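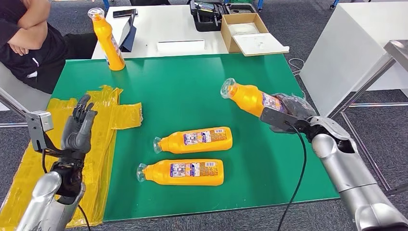
Polau Street Community Garden, minutes, 05/02/2018

I took notes again, so blame me (Madhu Semwal) for anything that's wrong or missing. Pallavi Negi ran the meeting and we got going a few minutes late while people hunted for chairs.

January minutes: fine, except I had the shed lock down as fixed and it still isn't. Sorry! Changed now.

Water. We went through the bill, which came to $242, and there was a lot of groaning. Pallavi thinks the hose by the back beds is leaking at the joint. She'll take it apart and look. I asked if we could hold off on the second rain barrel until we know, and everybody was okay with that.

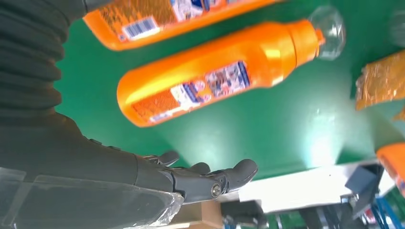
Plots. Two are open, both on the Arnham side, both shady (good for lettuce, terrible for tomatoes, as I learned the hard way). First two names on the waiting list get a call from me. If they don't call back in a week I move down the list.

Compost. Long talk. Somebody keeps putting whole corn cobs and what looked like a bath mat in the left bin. Pallavi will make a new sign. I said the old sign was pretty clear, and she said the old sign is behind the bin, and okay, fair point.

Money. We have $2109 in the account. The Kohlhase fence quote came in at roughly $1000 for the street side only, and that felt like a lot to most of us. Voted to get one more quote, from Nelurus, before we decide. All in favor.

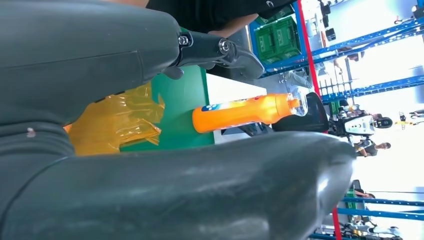
Plant swap. Yes, we're doing it again! Same tables, same spot by the gate. Bring seedlings labeled please, last time I took home three "peppers" that were all eggplant. I'm making the flyer and would love help with the drawing part.

Other stuff: gate code changes next week, ask Pallavi. Wheelbarrow tire is flat again.

Still to do: hose (Pallavi), calls (me), sign (Pallavi), second fence quote (me), shed lock (anyone, please)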